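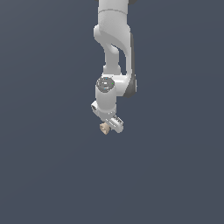 Drying out your kit after a race weekend, quick notes before I forget again. Get it out of the bag the same night, not after work the next day. Hang things up, don't fold them over a radiator. Buoyancy aids and cags want to hang straight down from one point up high with clear space underneath, same as the white arm up there, so the drips have somewhere to go. Mine go on a hook over the bath.

Shoes
Insoles out, laces loose. Stuff with newspaper, change it after 30 minutes and again before bed. Never in front of the fire, the glue goes. Did that to a pair before Jorkness and the sole came off on the frist climb.

Paddles and poles
Split them while they're still damp or you'll be there with a tea towel and a mate pulling the other end. Rinse the joint, wipe grit out, leave apart. Store upright in anything tall and heavy – a wide rim and a pinched waist like this one will do, so long as it doesnt tip. 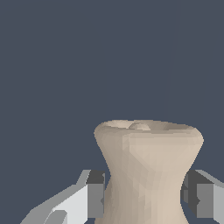 Dry bags
Inside out, cold water, drop of washing up liquid. Small hole – patch from the inside, press under a book overnight. The Marklow repair tape is fine, cut the corners round.

Bike bits
Chain first. Old rag, then oil, then wipe it off again. Around 200 miles of mud and you want new pads, check them anyway.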